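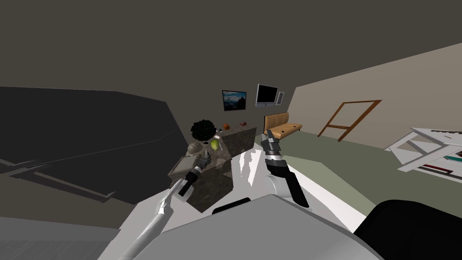 4. Hanging framed pictures on the far wall

September
By Tomás Matos

Do the rail first (section 3). If the rail isn't level, stop, go back, sort it. Hooks won't fix it for you.

4.1 Pick the spot. Long wall facing the door is usualy best - a landscape with plenty of sky reads well from a distance. Portraits closer in.

4.2 Mark the centre line in pencil. Light pressure. Pen shows through two coats of paint, we have tried.

4.3 Clip 4 Calado hooks onto the rail. Two for the picture, two spare, pushed to the end out of the way.

4.4 Feed the cords down. Lock each slider by turning the collar clockwise until it clicks. No click, not locked.

4.5 Hang the frame. Two people for anything wider than your arms. Lower it slowly, one corner then the other.

4.6 Check the level, adjust at the slider. Never at the hook.

CAUTION: 12 kg per cord, no more. Heavy glass goes on the Altavura steel cord, sold seperately. Do not double up the light cord to get round this.

CAUTION: Check for pipes and cables before drilling any extra fixings. Old plaster - use the long plugs from bag B.

Note: thin frames bow if the cords sit too close together. Keep them near the outer corners.

Note: sun. Prints fade, blues go first. Keep out of direct afternoon light or fit UV glass.

4.7 After a day, check level again. Cords stretch a bit when new. Re-lock the collars.

Spare collars are part 196, order from Drasteck. Quote the rail length when you ring or they'll send the short ones.

Picture lights are in section 5. Leave the hooks loose until those are up.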